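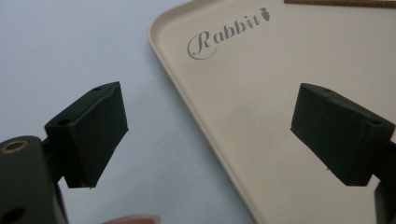 The Tray by the Door

How one shallow piece of plastic fixed a very messy table

Natalie Rudd has a rule about tables. Nothing lives on them. Things may visit. She said this to me while moving a stack of mail, one glove and a roll of tape off the only chair in her front room so I could sit down, so take it how you like.

The rule came before the tray. The tray came in August, from a closing sale at a store in Lambert, out of a bin of mixed plastic stuff by the register. She paid 50 cents. Didn't want it much. It was beige, the beige of office phones and old computer keyboards, and she figured it would end up under a plant.

It never made it to the plant. It got set down on the table the night she brought it home and by morning her keys were in it. Then the parking stubs. Then a tape measure. A week later she noticed she hadn't looked for her keys once.

I have been writing about how people keep their homes for long enough to be suspicous of anything with the word "system" in it. Bins with labels. Drawer inserts cut to fit one kind of spoon. Most of it works until the first bad week and then it's more stuff to move. A tray asks for a lot less. You drop things on it. That's the job done.

Why trays and not bowls

A bowl hides things. Everyone with a bowl by the door knows the bottom inch — dead batteries, a button, foreign coins, a screw that came off something important. Stuff slides to the middle and gets buried. A tray is flat so everything sits side by side and you can see what you've got. When it's full it looks full. You get embarrassed and you empty it.

Boxes are worse than bowls. A box with a lid is a small attic.

Rudd used to have both. The bowl was a wedding present and is now on top of the refrigerator, holding onions. The box went to her sister in Vevier, who has filled it.

Picking one

Plastic is fine. I know, wood is nicer and there are some lovely metal ones around, but a plastic tray can go in the sink, and a tray that gets washed is a tray that gets emptied. Twice a month would be good. Rudd does hers when she remembers.

Go pale if you can stand it. Small dark things, and the things we lose are mostly small and dark, show up on beige like bugs on a bedsheet. Black trays look great in stores. Then you're patting around in one for a black car key at six in the morning.

Size matters more than color. Too big and it turns into a second table. Rudd tried that first, a huge serving tray from a Greltex catalog, and within four days it was holding a sweater. Measure your mail. If a letter fits flat with room next to it for keys, you're there. Stop.

And a rim. Low, but a rim. Pens roll.

Where it goes

Put it where your hand already goes. Not where it would look good, sorry. Watch yourself come in the door for a few days and see where the keys land on their own, and put the tray under that spot. Rudd's spot was the corner of the table nearest the kitchen. She'd had a hook by the door for years, a good hook, her dad put it up. Never used. It holds a dog leash now and the dog is at her ex's place in Tivton most of the time.

Leave some bare table next to the tray. People skip this part. If the whole surface is covered then the tray is just one more thing in the pile and the edge stops meaning anything. You want to be able to tell in or out at a glance.

What belongs

Hers, the morning I visited: keys, two pens, sunglasses, a library card, a birthday card that needed a stamp. She had cleared it out before I came and then admitted it. The day before it had also held 3 receipts and a dog biscuit.

Her test is whether the thing leaves the house. If it goes out, it can wait on the tray. If it doesn't, it has a room somewhere and it should go there. Scissors are the problem. Scissors never leave the house and they are always on the tray. She has given up on the scissors and so have I.

One more thing she told me at the door, hunting for my coat under hers — she bought a second tray. For the bedroom. Watch, earrings, phone, glass of water. Same store had one left. That one's cracked along one side already but she hasn't replaced it, and she says she wont until it leaks.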